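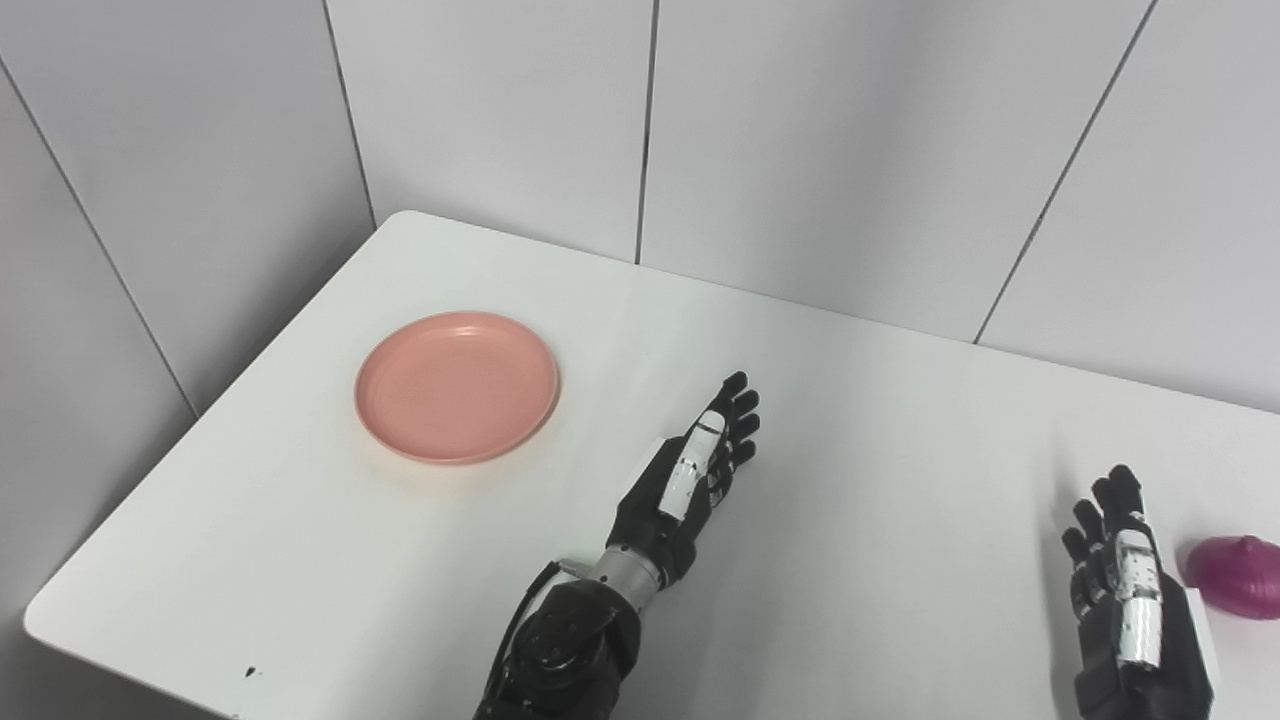 **To:** Inês Quintela, program office, Amaral
**From:** Filipa Bettencourt, Brarkeck
**Date:** 3/24/21
**Re:** Etari tabletop handling, safe-practice work package

## Where we are

The draft rules for two-handed tabletop work are written and in use in our own cell. Cunduteo has had a copy since January and has sent back comments on every section except the one on cables. We are on schedule for the draft and behind on the operator training, as explained below.

## What the rules now say

The draft has 16 rules. The ones that changed most since the last report are these:

- **Table state.** The operator checks the surface before each session and removes anything not on the object list, including crumbs and specks. The check is signed.
- **Start pose.** Both hands are in view of the head camera before motion is enabled. If either one is out of view, the session does not start.
- **Object placement.** Plates and bowls go down first, then the item to be moved. An item may be set close to a hand only while motion is disabled.
- **Cables.** Any cable running outside the arm is inspected at the start of a shift. We have not settled how much slack to allow at the elbow and wrist.
- **Stop authority.** Anyone in the room can stop a session and does not have to give a reason at the time. The reason is logged afterward.

We dropped the rule on glove use. Shagufta Malik pointed out that it repeated the site safety manual in different wording, and operators were asking which version to follow.

## Trials

We ran 600 sessions under the draft, mostly plate-and-produce tasks on the white table. Armindo Seixas reviewed the logs. The signed table check was missing in 8 of them, all in the first part of the trial, when the form was still on paper. It has since been moved to the start screen and can't be skipped.

Four sessions were stopped by hand. Two stops were for an item that rolled toward the table edge, one was for a cable catching, and one was a visitor who had walked past the line. No one was hurt and nothing was damaged. The cable stop is the reason that section is still open.

Operators say the start-pose rule costs them time when they change tasks often. We timed it, and the delay is up to 16 seconds per change. We are keeping the rule as it stands.

## Training

Gonçalo Carvalho has trained the day operators. The evening group has not been trained and is not running sessions until it is. The training slides need to be redone to match the current numbering, and that work has not started.

## Budget

Spending is within plan. We would like to move the unused travel money to a second set of wrist cables so that slack can be tested without taking the cell out of service. Please confirm whether this needs a formal change request.

## Next

1. Close the cable section with Cunduteo.
2. Redo the slides and train the evening group.
3. Send the full draft to your office for review, with the session logs attached.

Questions on the logs can go straight to Armindo.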